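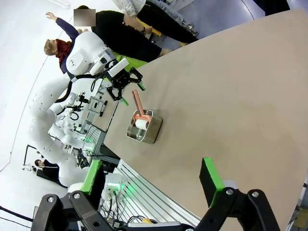

Thursday

Went to see the student rooms at Nolham this morning. Anqi Fang came with me and took notes on her phone. The manager showed us two rooms. The first, 212, faces the parking lot and gets the sun until noon. The second was 431, smaller but quieter, with a better closet. Both share a kitchen with the rest of the hall.

Rent is the same for either one. Laundry is extra and you load money onto a card in the lobby. Quiet hours start at 11 on weeknights. I asked about the heat and she said it comes on in October and you can't adjust it yourself, only open the window.

Took the bus over to Budberg after lunch to compare. The room was nicer and the shower had good pressure, but it's 30 minutes from campus and the last bus leaves too early for my lab section. Anqi liked it more than I did. She doesn't have evening classes.

Called Mom. She wants me to take a room with its own bathroom. Told her that puts me over what I can pay, unless I pick up another shift. She said to think about it.

I'm leaning toward 431. Application needs a copy of my ID, the last two pay stubs and a co-signer form. Printed the form at the library. Still have to ask Dad to sign it. Also need to find out if the bed frame can be raised, forgot to check.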